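The Bin

Zahira Nugroho had been told the job was teaching. She'd been told this by a man called Fatos Dimitriou, who had a lanyard with Bravell printed on it and a habit of saying "learn" when he meant "copy".

"You drive, it watches," he said. "Do it enough times and it learns to do it without you."

"How many is enough?"

"More than we've got."

She'd picked orders at Paltier for six years before the warehouse shut in December, so she knew bins. You reached in, you got the thing, you put the thing where it went. It had never struck her as something that needed recording. Now she sat on a stool with a controller in each hand and did it at a quarter of the speed, and every go was saved as an episode with a number on it.

1

The first week she was hopeless. The arm went where her hand went, only later, and with none of the feeling. She kept squeezing as if squeezing would tell her something.

Hongjun Liang had the stool beside hers. He'd been there longest and his episodes were very clean. He never fumbled. He moved like a man pouring paint into a small tin.

"They like that," he said. "Smooth. No second tries."

"What happens when it misses, then? If it's only ever seen you not miss?"

He thought about it. "Azra asked them that."

"And?"

"They gave her a form."

Azra Shehu was at the end of the row, labelling. She had to watch each episode and mark it good or bad, and there was no third button. She'd asked for one of those as well.

2

By the third week Zahira had a target of 82 good episodes a shift. She made it twice. On the second of those days Fatos brought round a visitor from Perrin, the people with the money, and stood behind her stool explaining her.

"What's captured here is intuition," he said.

Zahira was trying to work out whether she needed to sneeze.

"And it generalises?" said the visitor.

"That's the beauty of it."

After they'd gone, Azra leaned over. She'd seen the last test run, the one where the arm drove itself. Out of 31 tries it had got the object 2 times, and one of those, she said, was the object coming up stuck to something else.

"Did you mark it good?"

"There's only the two buttons," Azra said.

3

Then the sunglasses turned up in the mix. Zahira didn't ask who had picked them. Bottles she could manage, and the plastic bits, but thin metal frames were another matter. From the wrong side there was hardly anything to get hold of, and from the right side you had to come down dead centre and hope.

She lined up over the middle and stopped there, the finger hanging over the bridge, nearly everything else shoved up the left end of the bin out of her way.
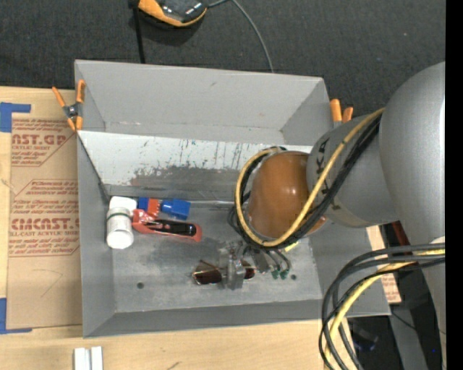

4

She missed. The frames skated, she went after them, missed again, and came at it from the other side with the wrist turned over in a way Hongjun would have hated. On the fourth go they came up, swinging by one arm.

It was the ugliest episode she had recorded. It was also the only one, as far as she could tell, where she'd done what she used to do at Paltier, and worked it out as she went.

She heard Azra's chair creak.

"That's a bad one," Azra said. "By the rules. Too long, too many contacts."

"I know."

"If I mark it bad, it goes in the bin. The other bin."

"I know that too."

Fatos was on the phone by the door, telling someone that the data was looking fantastic. Azra had her finger on the mouse. Zahira put the controllers in her lap and flexed her hands, which were sore, and waited to hear which way it clicked.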